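Notice to Residents of Flivotdale Concerning the Evening Meal

The Tolance Water Authority regrets to inform the residents of Flivotdale that the valley will be flooded in August, as announced. The dam at Traltden is complete. Households are asked to leave by noon.
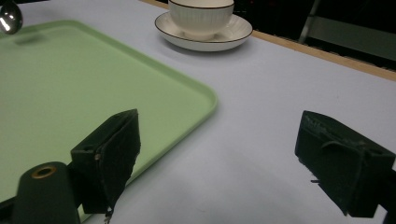 It has come to the attention of the Authority that 19 households intend to sit down to supper as usual. The Authority has no power to forbid supper. It requests that the meal be brief and that doors be left unlocked.

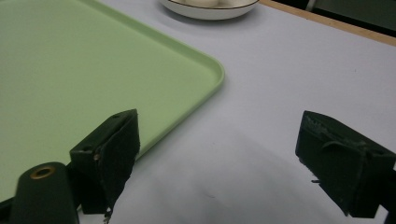

Green tray on a pale tabletop.

Residents have asked whether the church bell will be moved. It will not. Two inspectors climbed the tower and reported that the bell was already ringing, although the rope had been removed in the spring.

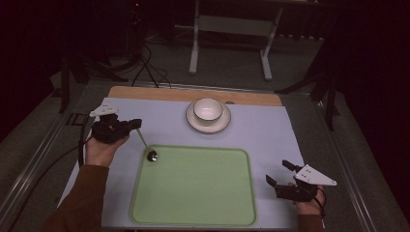 The Kinyua Ferry will begin service above the village once the water is level. Passengers may notice lights below the surface toward evening. They may also hear the small sounds of a table being laid, such as a silver spoon set down at the corner of a green tray. The ferry will not stop for these sounds.

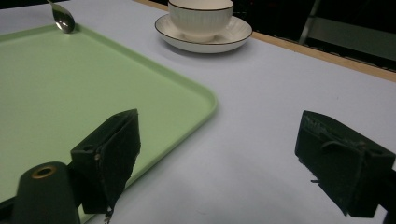 Letters addressed to Flivotdale will be held at the Traltden office for two months. Replies have begun to arrive there, correctly stamped and somewhat damp. The Authority has opened a file for them and will answer each in the order received.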